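Open day at Kaltton: tubes, racks and a lot of patience

May 26, 2023

Rasha Sleiman is late and she knows it. Coffee in one hand, visitor badges in the other, already talking before she gets through the door. "Did you park out back? You can't park out back." I had parked out back. We start anyway.

Kaltton had its open day last week, the second one they've run, and I was there from the first group in the morning until they turned the lights off. Rasha runs the demo side. Which means she decides what people get to see, how long they get to see it, and who gets told to please step behind the line. I caught her again afterwards for a proper sit-down, with Olanrewaju Bashir, who trains the operators, coming in and out.

So how many people came through? "A hundred and eight-two signed in before lunch, is what I was told, and then Andri corrected me and said 282 for the whole day. Go with Andri's." Andri Wieser had the door. Go with Andri's.

First thing she wants to clear up is what the demo was. A few people came expecting a robot arm with a face on it, she says. What they got was a person at a table, a gripper in each hand, moving test tubes between racks. Slowly.

"People were polite about it. One man asked me when the show was starting. I said sir, it's been going for ten minutes."

She laughs at this for a while.

The idea isn't hard. Operator works the hand-held grippers, cameras record, the recordings go to train a robot policy that does the same job later. Kaltton wants it for lab work. Racking, unracking, sorting by cap. Small boring stuff that eats a technician's whole afternoon. The project is called Dumness, and no, she won't say who named it. "It was a typo in a slide. It stayed."

Why tubes? "Because they're awful," says Bashir, from the doorway. He has a sandwich. "They're clear. They roll. They're round, so if you grab a bit off center the thing swings on you. A block, anyone can do a block. You give a new person a block and they feel great. Then you give them a tube."

He did the first group's session himself, then handed over to Tobiloba Akpan and Setareh Azimi, who swapped through the afternoon. Visitors could try after that. Most of them wanted to go fast. Going fast is the thing you have to un-teach, Bashir says. Your own fingers know what they're touching and the gripper doesn't tell you much of anything.

"You see them squeeze. Everybody squeezes. I tell them, you're not holding on to a bus."

I had a go too, for the record. Got one tube into one hole. It took long enough that a kid behind me sighed.

Rasha's target for the project is 600 clean recordings of this one task by the end of June. They stood at 100 the morning of the open day. Do the ones from visitors count? She makes a face. "We keep them. Some of them are even useful, the model should see a bad approach and a fix. But the clean set is ours. Setareh would have my head." Azimi is the one who goes through the footage afterwards and throws things out. She throws out a lot, I'm told. I asked her about it on the day and she said "yes" and went back to her laptop.

There was also a question from the back, in the noon group, that I thought was the best one all day. A woman who works in a hospital lab asked what happens when the rack isn't where it was yesterday. Bashir liked that. They move the racks on purpose, he told her. Turn them, swap them, use a different kind. If it's always in the same spot the robot learns the spot and not the rack.

"She got it right away," he says. "She said, so it's like having a new hire who only knows one bench. I've been using that ever since. I should of paid her."

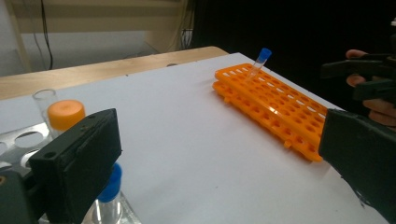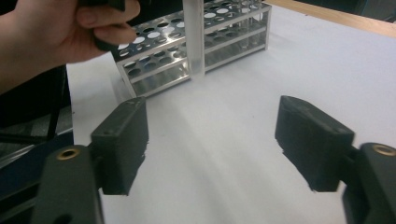
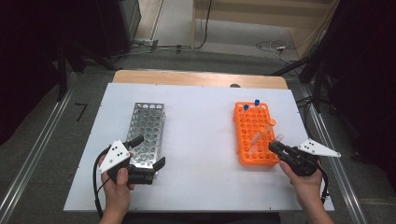 Test tubes and racks on the white board, with the hand-held grippers.

Back to money, which I had to ask about. Rasha doesn't love the question. The grippers are built in house, with parts from a shop called Briggs that does short runs, and each pair has been redone more times than she wants to say. The recording software is Rideo. "Fine. It's fine. It crashes if you look at it on the wrong day." Did it crash at the open day? Once, in the second group. Akpan talked about his bike for four minutes until it came back. He got applause.

What does she say to lab people who worry about their jobs? Long pause here. Longest of the whole interview.

"I say I don't know what your boss will do. I'm not going to stand there and promise things for somebody else's boss. I used to rack tubes, two years, nights. I had a wrist brace. If a machine had taken the racking I'd have thrown it a party. But I also needed the shifts. So." She shrugs. "Both."

Bashir is more upbeat, but he's more upbeat about everything. He thinks the first real trial, in an actual lab with actual people walking past, is closer than Rasha does. They argued about it in front of me, nicely. She wants the failure log shorter first. It has 1045 lines in it right now and she's read every one.

Next open day? They're thinking fall. Smaller groups, she says, and longer turns at the table. A stool, too. Visitors kept asking for one. And a sign about the parking.

"Put that in," she tells me. "Nobody reads the emails. Not out back."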